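Halonen gripper service, trial notes
December, living room set, Olton
Present: me (Shoshana Ridgeway), Edgars Petrauskas on the stop button, Nives Mazza logging

Second session with the tidy-up package from Kernenia. They supply the grasp software and remote tuning, we supply the robot and the mess. I came in grumpy about the price and I'm warming to it fast! Bottle work first, as clear plastic is what our old setup hated most.

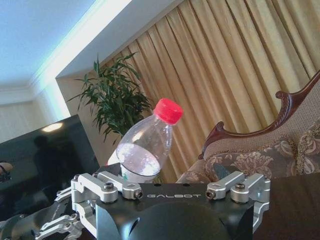

2 min read

Bottle with a bit of water left in it, red cap, held at a tilt between the linkages. I love this grasp. Gaetano wants the water level written down each time from now on, so please do (a pen mark on the bottle will do).

Log for the bottle task: 24 tries, 22 good. Both misses were on the console table, where the top is dark and very shiny. Edgars blames the depth readings – I think it's the approach angle. Sent both clips to Kernenia and asked for a retune.
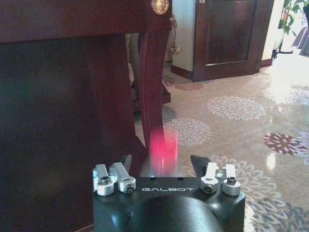
Moving low among the furniture is slower than I'd like, and the curved legs need a wider margin than the default. Nives set it to 7 cm and the planner stopped dithering. The patterned carpet gave us no trouble at all, which pleased me no end!

Still to do: soft cushions, then the bin. Concetta has the login for the Gadenero dashboard if anyone wants the raw logs.

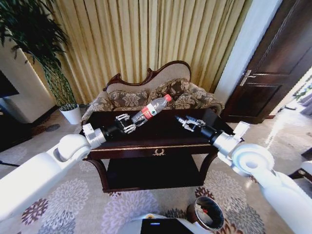 Does the service cover two-handed pick-ups?
Two-handed work is in the full plan only. The trial includes it until our test period ends, so book your slots with Concetta before then.

Batteries on charge, retune expected before next session. Edgars to bring the spare finger pads.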